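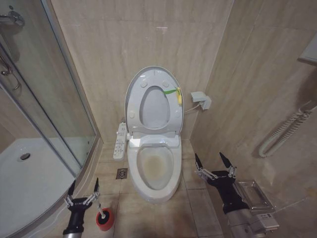

# In Defense of the Toilet Brush

There is a yellow-brown line in the bowl, at the height where the water stands, and I believe that a large part of what people think about housework can be learned from how they speak about such a line. Some people say it is shameful. Some people do not see it. I belong to a smaller group, who think that it is a normal thing in a used bathroom and that it should be brushed with some patience.

I am 43 years old and I have lived in rented apartments for most of my adult life. English is my third language, so I learned the words for cleaning late, mostly from the backs of bottles. These words surprised me. Everything was "tough," everything was "power," and the dirt was always an enemy that must be killed. In the language of my mother we say only that we "bring back" a room. I still prefer this expression.

My opinion is simple. We spend too much money and too much anger on the toilet, and too little time. The brush is the best tool we have for it, and it is treated badly in almost every home I visit. It stands behind the bowl in the darkest place. When guests come, it is pushed even further. My friend Nektarios Lazaridis keeps his in a closet in the hall, next to the umbrellas, and then he complains that his children never use it. Of course they do not use it! They would have to walk through the apartment carrying it, and no child will do this.

A brush has to be where the hand can find it. I would put it on the left side of the bowl or on the right side, according to the hand of the person, and with enough space so that it does not fall over when somebody moves the bath mat. I know that this is not beautiful. A white handle beside a white toilet is also not ugly, and after a week the eye accepts it.

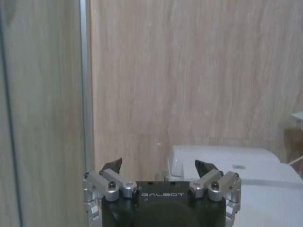
The second thing I want to defend is slowness. When I was a student I shared a bathroom in Clendside with Aminu Ekwueme, who studied chemistry and was the cleanest man I ever met. He cleaned the bowl in 3 minutes, and for 2 of these minutes he was only waiting. He put in the product, he closed the lid, he washed the sink. Then he came back and brushed. I used to brush immediately, with all my strength, and I used double the amount of product, and my results were worse than his. It took me a long time to admit this.

Under the rim he worked first, going around the bowl in one direction, and afterward he went down to the water line. The line itself he left for the end. In places with hard water, the mark at that height is often partly minerals, and then force does not help much. An acid cleaner made for this purpose, used as the label says, will soften it. I must add one warning, and here I am not giving an opinion: an acid cleaner must never meet bleach. The gas from it can hurt you badly, and in a small bathroom it has nowhere to go.

I also have something to say about the modern seat. Many toilets now have an electronic bidet seat, with a panel of little buttons on the side and a cord that goes up to the wall. I like these seats very much. But they have made cleaning more complicated, and the people who sell them do not speak of it in the store. There are more edges. There is a hinge where dust collects, and there are the small bumpers under the lid, and around each one you find a gray ring if you look after a month. The panel should be wiped with a cloth that is only a little damp, and it is wise to read the manual before spraying anything near it. I have seen my cousin at Hevia Street spray hers like a kitchen stove, and I had to leave the room.
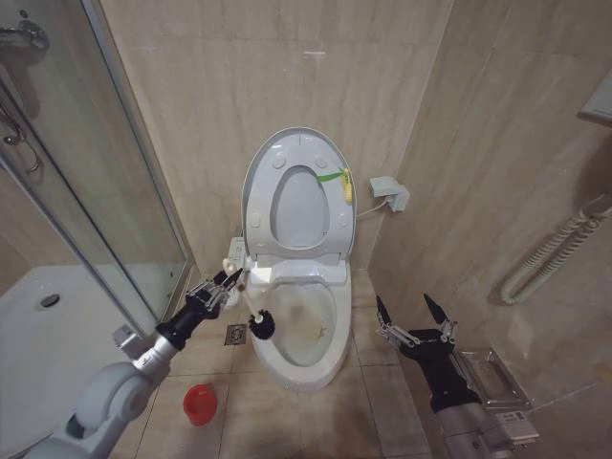 ## Objection: the small room

People tell me that all this is possible in a big bathroom, but that theirs is too tight. I do not agree. A small bathroom, with the shower glass on one side and the wall on the other, is the easier one to keep. You can reach nearly everything while standing in one place. If there is a drain in the floor, you have luck, and you can rinse the tiles afterward, keeping the water away from the outlet and the cord. What makes the small room difficult is the things we leave on its floor.

So I would begin there. Pick up what is lying on the tiles before you touch the bowl, and decide if it belongs in the bathroom at all. In my present apartment I did this last May and I filled a whole bag, mostly with empty shampoo bottles that I had kept for a reason I could not remember.

The other objection is about dignity. A colleague once told me that he did not study for so many years to scrub a toilet. I studied for many years also. I scrub mine before breakfast with the window open, and then I hang the brush under the seat so that it drips into the bowl before it goes back in its holder.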